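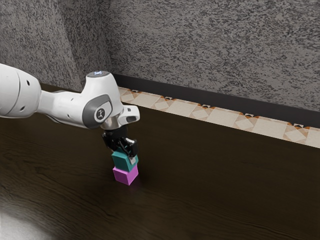 March, Skarside workshop

Second go at the waterproofing wax. Last week's batch cracked on the canvas as soon as Marty folded it, so I cut the beeswax and put in more linseed oil. Total weight 163 g. Melted in the double pan, held at 70 degrees until clear, then stirred as it cooled. It set softer than before and smells strongly of oil.

Rubbed it into 3 offcuts of the Larnel canvas and went over them with the heat gun. The first went blotchy where I held the gun too close. The other two took it evenly. Hung them by the back door.

4.30 pm. Poured water on all of them. Beads up well on the flat, less so along the fold. Stuart Bramwell thinks the weave is too open there and wants to try the Zesteck cloth, which is tighter but costs more. I'd like to see how this lot does after a week first.

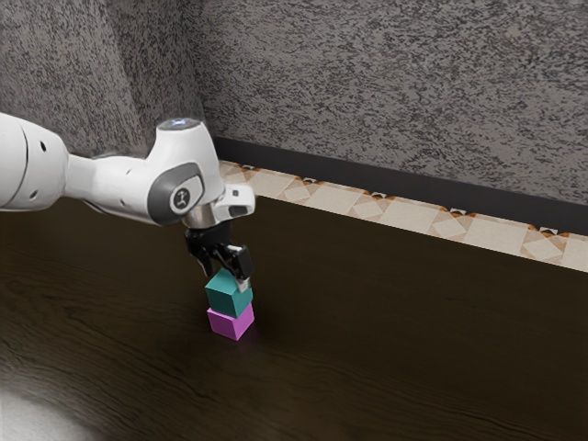

Next batch needs proper blocks for handing out, as the tins are a nuisance to scrape. Small cubes would suit, like the two stacked on the dark wooden tabletop, and they would sit one on another in a box. Stuart has a silicone tray somewhere. Must check it will stand the heat before filling it.

To do: order oil, nearly out. Weigh the dry offcuts. Ask Marty for the old recipe card.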